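Home About Meetings Newsletter Seed Swap Contact

URKCOMBE COMMUNITY GARDEN
Minutes of the September meeting

Held in the back room of the Jikarwood Library, 7 p.m.
Chair: Revathi Joseph
Minutes taken by the secretary

1. Welcome and last minutes

Revathi opened the meeting and welcomed the new plot holders from the Nedus Lane side. It was lovely to see so many fresh faces (and thank you to whoever brought the plum cake!). The August minutes were read and agreed with one fix: the compost bays are on the north fence, and the minutes had said south.

2. Harvest report

What a season for beans! The pole beans on the long trellis are still going strong and the shared bed has given us more than we could eat, so the extra has gone to the Jikarwood food shelf every week. Squash did well on the upper plots and poorly on the lower ones, where the soil stayed heavy well into June. Several people had powdery mildew on their zucchini. The general feeling was that wider spacing is worth trying next year, and two members who already did it this summer said their plants stayed green much longer.

Tomatoes were mixed. The cherry types were wonderful and the big slicers split after the August rain. There was a long and very happy talk about sauce, which is left out of these minutes, but the roasting method will go in the newsletter.

3. Water

The rain barrels by the shed ran dry twice in July. Agreed to add 4 more barrels on the east side of the shed roof, where there is already a gutter. Namboodiri Hardware has offered us a good price and will hold them until the end of the month. Cost to come out of the 500 dollars left in the improvements fund, up to a limit of 200 dollars including fittings.

There was a question about whether the drip line on the herb bed could be put on a timer. Everyone liked the idea. It will be looked at again in the spring once the barrels are in and we know how much water we have to play with.

ACTION: Revathi to order the barrels and downspout parts.

4. Plot map, waiting list and newsletter

The waiting list now stands at 20 households, the longest it has ever been – great news for the garden, though hard on the people waiting. Agreed that any plot not worked by the end of May will be offered to the next name, with a friendly letter first. Half plots will also be offered, and three people at the meeting said right away that they would be glad to split theirs.

The plot map still shows the old path through the middle beds. It needs redrawing before the spring letters go out, along with the numbers on the corner stakes, several of which have faded. The newsletter will move to every other month, with a planting calendar on the back page. Short pieces are wanted on garlic, leaf mold and anything you tried this year that surprised you.
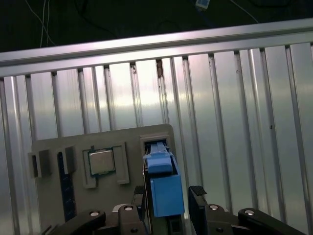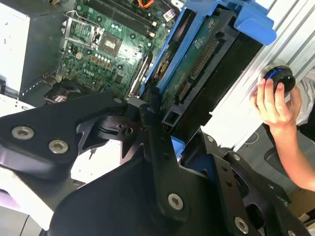 5. Fall work day

Work day starts at 9 a.m., with coffee from 8:30. Jobs on the list:

- Clear the bean trellis and stack the poles in the shed
- Turn the compost and start a fresh bay for leaves
- Spread wood chips on the main path
- Plant garlic in the shared bed (bring spare cloves if you have them)
- Oil the tool handles

Children are very welcome and there will be a bulb planting corner for them by the gate. Please bring gloves. The big wheelbarrow has a new tire at last and runs beautifully.

6. Seed swap

Last winter's swap was such fun that everyone wants it bigger. Agreed to ask the library for the front room. Please start saving and drying seed now, and write the variety and the year on the packet. Lettuce, dill, calendula and the purple beans have been promised already. Squash seed is welcome too, but mark it if there were other kinds growing close by, as it may not come true.

ACTION: Secretary to book the room and print blank labels.

7. Any other business

The gate latch is sticking again. Lift as you push until it is fixed.

A member asked if we could have a bench under the pear tree – agreed with great cheer. Offers of lumber to Revathi.

Meeting closed at 8:40 p.m. Next meeting in October, same room, same time.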